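Let People Open the Things They Own
Leif Engebretsen
5 Jul 2020

My mother kept a drawer of screws. They came out of toasters, radios, a sewing machine and at least one lawn mower, and when something in the house stopped working she went to the drawer before she went to the store. I don't think she saw this as a hobby. It was part of keeping a house, like washing the windows.

I have been thinking about that drawer because our coffee maker quit in the spring. It is a Westerberg, the tall one, and it cost more than I like to say. I called the company. A polite man told me the model was out of warranty and that no parts were sold to the public. He offered me a discount on the new one. When I asked whether a shop could fix it, he said the company did not recommend that.

I took it to Nneka Adebisi anyway. She has run a repair shop in Lollomstead for as long as I have lived here. She found the trouble quickly, a small seal that had gone hard. Then she spent most of an afternoon trying to get to it, because the base was held on with glue and with screws that no ordinary driver fits. The seal itself was the cheap part. I paid for the afternoon.

I think this is wrong, and I think the law should say so. If you sell a machine to the public, you should have to sell the parts that wear out, at a fair price, for a fair number of years. You should have to put the repair manual where people can read it. And you should not be allowed to glue shut a case that could be held by four plain screws.

The companies have answers to this, and some of them deserve a hearing. The first is safety. They say people will hurt themselves. Some will. People also hurt themselves with ladders, kitchen knives and table saws, and we sell those with a warning label and leave it there. Nobody is asking that a person with no training be sent into the back of a microwave oven. A shop with a trained person in it is a different matter, and right now the shops are shut out along with everyone else.

The second answer is that sealed cases let them make things smaller and keep water out. For a phone or a watch I can believe it. A coffee maker sits on a counter. It has no need to be thin.

The third answer is the one they give least often, that they make their money on new machines. I don't blame a company for wanting to sell things. I only note that the rest of us pay for it twice, once at the register and again at the county landfill.

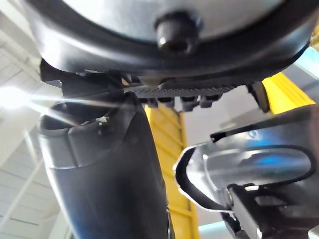
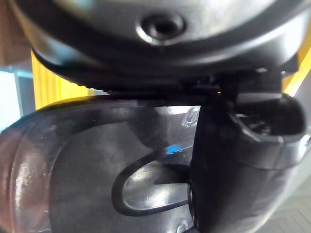 Dark edges and curved surfaces, seen close up.

Vidar Hedlund, my neighbor, disagrees with me on most of this. He says that a new machine is cheaper than a repair and that time is worth something too. On the price he is often right. But the price is what it is partly because of how the thing was built. Make the case easy to open and the afternoon of labor becomes a few minutes, and then the sum comes out differently. You can't set up the game one way and then point to the score as proof.

He also says that people no longer want to fix things. I am less sure of that. Last August the library in Flalerthorpe held a repair day, and 80 people came with something under their arm. Yareli Bautista, who set it up, had put out chairs for a much smaller crowd. There were lamps, fans, a record player and a great many vacuum cleaners. Plenty of it went home working. What didn't was mostly held up by a part that could not be bought.

I would like to see the state start with home appliances and farm equipment, where the case is plain and the machines are meant to last. Phones can wait for a second bill if that is what it takes to get a first one passed. I know people who want everything covered at once, and I understand them, but I have watched good bills die that way.

There is a question of cost, and I won't duck it. Stocking parts takes shelf space and money, and some of that will show up in the price. I would pay it. I paid $600 for a washing machine that lasted 4 years, and I would gladly have paid more for one that lasted longer and could be opened at the back when the belt wore out.

Our representatives are home for the summer and most of them hold open office hours. Bring the model number of whatever broke last, and tell them what the company said when you called.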